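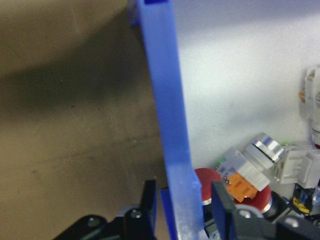 Ticket 387 was opened by the Clusside stores bench against the divider in the push button bin. Reported fault: the long blue plastic divider will not stay upright and parts cross from one compartment to the other during picking. The divider leans a little along its length, and its lower section is scuffed to a pale, frosted finish, while the upper part is still a darker blue. The red mushroom-head buttons are on the right-hand side, which is the correct side for them under the Sarkurel bin layout. The left side has a tan surface with dust and small dark flecks on it and needs a wipe before anything is put back.

Site: Clusside, stores bench, bay 2
Category: Storage and fixtures
Priority: Low
Status: Closed
Opened by: Bench
Assigned to: Fixtures

Reported symptoms

Divider moves sideways when parts are pushed against it. Bench reports that red button heads have been found on the wrong side at shift change on several occasions. One Mostyn panel kit went out short of a bezel, and the bezel was later found under the divider foot. Bench has been using tape as a temporary fix. Tape does not hold on this plastic for longer than a day.

Entry 1, Fixtures

Asked bench to confirm the divider part and whether it was supplied with the bin or cut down from a longer one. Asked for bin internal width. Asked whether the bin had been moved since the October recount.

Entry 2, Bench

Divider was supplied by Skurilora as the long type, 387 mm. Not cut. Internal width of the bin is 200 mm. Bin was lifted out for the recount and put back the same day. Nobody on the bench remembers if the divider was removed at that time.

Entry 3, Fixtures

Emptied the bin and checked the fit. Findings:

Floor slot has packed dust and two slivers of cable tie in it. Divider foot sits high by the thickness of the debris.

End slot at the wall side is clean and undamaged.

End slot at the picking side is worn wide. Divider can be rocked by hand when seated.

Divider itself is not cracked. Surface wear only. The step at the tip is part of the molding and should not be filed off.

Cleaned the floor slot with a plastic pick and vacuum. Wiped the left compartment with a damp cloth and let it dry. Refitted the divider and pressed down along the full length until the foot touched bottom. Rocking reduced but still present at the picking side.

Entry 4, Bench

Loaded the right-hand side as normal. Divider stayed in place until the level went above the half mark, then it leaned to the left again. Same as before, only slower. Please do not close.

Entry 5, Fixtures

Agreed, cleaning alone is not enough. The load is on one side only. The left compartment has been kept low since the small parts moved to drawers, so there is nothing pushing back. Two options:

a. Fit the Skurilora end clip, stock number 178, at the picking side. The clip takes up the wear in the slot.

b. Turn the bin end for end so the worn slot is at the wall.

Option b moves the fault to a place where it is harder to see. Clip ordered.

Entry 6, Fixtures

Clip received and fitted. Clip has to go on before the divider is lowered. If it is pushed on afterward it sits crooked and the divider will bind. First attempt had to be removed for this reason. With the clip seated, divider checked with a small square at both ends and in the middle. Reads 90 degrees to the floor at all three points with the bin empty.

Entry 7, Bench

Refilled right-hand side to the normal level. Red heads and bezels are staying where they belong. Tape residue removed. No crossed parts found at the last two shift changes.

Resolution

Debris cleared from floor slot, end clip 178 fitted at the picking side. Bin retained. Divider retained; the scuffing does not affect use.

Follow-up

Add floor slot cleaning to the recount checklist for all long bins in bay 2. One spare clip is in the fixtures drawer. Reopen this ticket if the divider leans again, and do not tape it.

Closed 11 December 2024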